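FOR IMMEDIATE RELEASE

Skakomine to Reopen the Tunstall Street Laundromat as a Laundromat

TUNSTALL, September 17, 2019 — Skakomine, the company that bought the old Moken Wash & Dry on Tunstall Street last spring, will reopen the building at the end of the month. After a period of study, market research and one expensive afternoon with a branding consultant, the company has decided that it should be a laundromat.

The site was at various points going to be a climbing gym, a shared office and a place that sold only toast. Drawings exist for all of these. The toast drawings are very handsome and can be seen on request. Then the company hung a comment box on the front door, with a stack of cards and a pen on a string, and asked the neighborhood what it would like to see in the space. It received 525 cards. A large majority said "washing machines," several of them in capital letters, and one was an unpaid parking ticket, which has been returned to the city.

"We went in with an open mind," the company said in a statement it wrote itself. "We came out with a plumber."

What's Inside

The new laundromat will keep the Moken name, partly out of respect and partly because the sign is bolted to a steel beam and the quote for taking it down was higher than the quote for fixing the lights in it. The M has been repaired. Longtime customers who came to think of the place as "the Oken" are welcome to go on doing so.

There are 38 washers, in three sizes. The smallest will take a week of clothes for a person who lives alone and is fairly tidy. The largest will take a king-size comforter, a dog bed and whatever the dog left in it. Dryers line the back wall and run in eight-minute blocks, as they did before, a unit of time found nowhere else in modern life.

All of the machines accept coins. They also accept cards, and a prepaid laundry key that can be loaded at the counter. They do not need an app. The company was offered an app. It would have sent customers a message when their socks were done, and another the next day asking how they felt about it. The offer was turned down in under a minute, the fastest decision recorded on this project.

A standard wash will cost the same as it did the week the old laundromat closed. The change machine has been replaced with one that gives change.

The Folding Tables

No part of the plan drew more mail than the folding tables. The originals were long, low and slightly tilted, so that a stack of towels left alone would travel. The new ones are level and stand at a height that most adults can use without bending. The company had four sample heights built and put them in the front window for a weekend so people could come in and pretend to fold. Turnout was good. Feelings ran higher than expected on the matter of fitted sheets, and a demonstration has been added to the opening day program in the hope of settling it.

The bulletin board stays. It has been taken down, dusted and put back with every notice in its original place, including the one for a piano, free to anyone who can get it down the stairs. The phone number on that notice still works. The piano is still available.

The Lost and Found

Workers clearing the basement found 750 single socks in a set of wire bins, sorted by color, evidently over many years and by someone with a system. They have been washed. From opening day they will hang on lines along the east wall, where anyone may claim a match by bringing in the other half. Socks are released on sight of the partner. Claims based on memory alone will be heard, but with little sympathy.

Also found: an ice skate, a wedding tablecloth and a jar of buttons. The tablecloth has been claimed. The jar of buttons is being kept at the counter, where it has already solved two emergencies among the painting crew.

The Gana Room
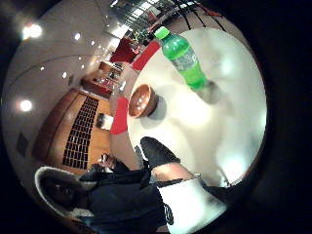 Waiting is most of what happens in a laundromat, and the old one offered a bench for it. The bench was shaped to discourage sleep and did its job on every other form of comfort as well. The former storeroom next door has now been turned into a sitting area, called the Gana Room after the hardware store that used to share the wall. It has red chairs and a round white table big enough for a newspaper, provided everyone keeps their elbows in. Drinks are allowed, a green bottle of soda being as welcome there as a cup of coffee from home, so long as the cap goes back on before anyone walks past the clean whites. There is no television. The company looked into one and found that no two people in the neighborhood agreed on a channel.

The room has a window onto the dryers, so customers can watch their own laundry go around if conversation fails. Outlets are on the wall side. Wireless internet is free and the password is posted by the door, in large print, spelled correctly on the second try.

Opening Day

Doors open at 6 a.m. on the last Saturday in September. Washing is free until noon, one load per household, and the company asks that people not redefine "household" in the parking lot. The fitted sheet demonstration begins at 10 a.m. and will last until it is finished. There will be a ribbon, and it will be cut, although the first customer through the door may be carrying a basket and should be allowed to go around it.

Regular hours will be 6 a.m. to 11 p.m. daily, with the last wash at 9:45 p.m. An attendant will be on site at all times. Drop-off service, wash and fold, starts the following Monday, with bags ready the next day by 4 p.m.

Parking is behind the building. The pothole at the entrance has been filled.

About Skakomine

Skakomine buys small commercial buildings that have been empty too long and finds tenants for them, or, failing that, learns how to run a laundromat. It owns four properties in and near Tunstall. The others are a shoe repair shop, a dance studio and a building it would prefer to discuss at a later date.

Press inquiries may be left at the counter of Moken Wash & Dry, Tunstall Street, during regular hours. Reporters who wish to tour the site before opening day should wear closed shoes and are invited to bring any socks they feel may be relevant.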